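Section 4: Setting Up Your Kart Before Its First Outing

Welcome back, and well done for getting this far with your Dusance kart! By now the chassis should be bolted together and the seat fitted, so what's left is the part most new drivers are itching to reach – getting it ready for the track. Give yourself a whole afternoon, put the kettle on, and please read the section through once before you pick up a wrench.

1. Lift the kart onto its stand and check that both rear wheels turn freely by hand.

2. Set all four tires to the cold pressure printed on the card in your Plomier tire pack. Set them again at the circuit if you have driven there over the hills, as a kart that leaves home perfect can arrive a little off.

3. Sit in the seat in your full gear (yes, helmet too) and slide the pedals until your knees stay slightly bent with the brake pressed all the way down.

4. Center the steering wheel, then adjust the tie rods evenly, left and right, until the front wheels point straight ahead.

Caution: Never adjust the tie rods with the engine running. 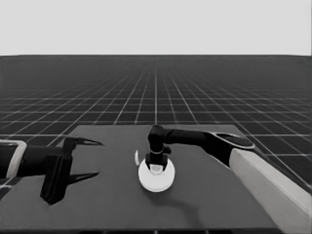
Yüksel, writing to us after a wet club meeting at Udetdale last September, said that step 4 is worth doing twice, once alone and once with the driver in the seat, and that the second go had cured a pull to the left that no amount of tire swapping would shift. We've tried it since and we agree, so please count it as part of the step.

5. Fill the tank, check the chain tension and start the engine. Let it idle for 3 minutes.

6. Drive your first 30 laps gently, varying your speed as you go, then come in and go over every bolt on the chassis with a wrench.

Note: Bolts do settle on a new kart, so a quarter turn here and there is nothing to fret over. If one keeps working free, replace both nut and bolt using kit 1436.

Guide last revised 25 May 2020.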